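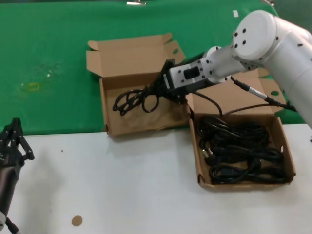
A coil of black cable hanging down into an open cardboard box.

Jollano's Online Sleep Medicine Course for Primary Care: My Review
Posted in November by the Wilmont Practice Notes blogger

I'm a nurse practitioner in a small family clinic in Wilmont, and I'd say insomnia comes up in my exam room more than almost anything else. People mention it with one hand on the doorknob, right when I'm already behind! So when our clinic offered to pay for one online course each, I picked the sleep one from Jollano.

It's split into 19 short lessons, and you can do them in any order (I started with restless legs, for no good reason). Most of them fit into a lunch break. The sleep apnea ones run longer and I ended up doing those at home after dinner.

The insomnia section is the best part by a mile. It goes through talking therapy for insomnia in plain steps, including how to set a sleep window with a patient who swears they haven't slept in weeks, and there's a printable sleep diary that I've already started handing out. I also liked the lesson on tapering sleeping pills — slow, kind, and full of phrases you could really use with someone who's scared to stop.

Now the grumbles. The shift work lesson is thin. We have a lot of warehouse staff on our books and I wanted much more than a few slides on blackout curtains and caffeine. The audio is uneven too, so keep a hand near the volume. And the final quiz logged me out 2 times before it would save my score, which at ten at night did nothing for my own sleep.

I did the Vernberg course on the same topic a while back, and that one has nicer videos but spends forever on sleep stages. Lovely if you're studying for boards. For a regular clinic day I'd take Jollano, and I've gone back to the apnea screening lesson twice since finishing.

Would I pay for it myself? Probably, yes, if it was on sale. Four stars from me, and I'd bump it up if they fixed that quiz and gave the night shift folks a proper lesson.

Comments

nightowl_np: The quiz did the same to me! Switching browsers fixed it.

Mersha clinic reader: Does the diary come in Spanish? Half my patients would need it.

slowtaper: Agree on the pill lesson. I wish it covered older adults in more depth.

Related posts
Mersha's asthma refresher, reviewed
Blood pressure cuffs for home visits
Five-minute reads on migraine
Vernberg's diabetes foot care course: worth the fee?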